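Plindska microwave set: read me first

Hello! If you've landed here from the Zirnstead project page, welcome. I'm Nhung Hầu, I put this set together and I'm the one to shout at when a file won't open.

Plindska is a pile of simulated examples of a two-armed robot dealing with a microwave on a table. I drove both arms myself for the first 50 runs (my wrists have only just forgiven me), and then our generator, Cordeiro, stretched those out to 2000 by shifting the starting positions and replaying the moves. I threw out 153 of them because the gripper went straight through the door, which looks very funny but teaches a model terrible habits.

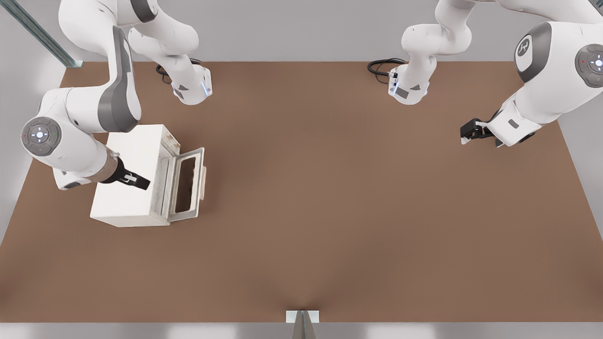
Each run sits in its own folder, with the joint angles for both arms, the gripper openings and the rendered pictures. The left and right arms are always saved in that order, even when only one of them is doing the job. Please don't drop the idle arm's numbers! I tried it once to save space and the trained model started waving the spare arm about like it was hailing a taxi.

A few things still bug me. Run 343 has a door angle that jumps halfway through, and I've left it in until I work out why. The lighting hardly changes either, so don't expect a model trained on this alone to cope with a real kitchen.

Next up is Breria, the same job with more clutter, which I'm hoping to have out in November.

Last changed 8/26/25: fixed the folder names with spaces in them (sorry!).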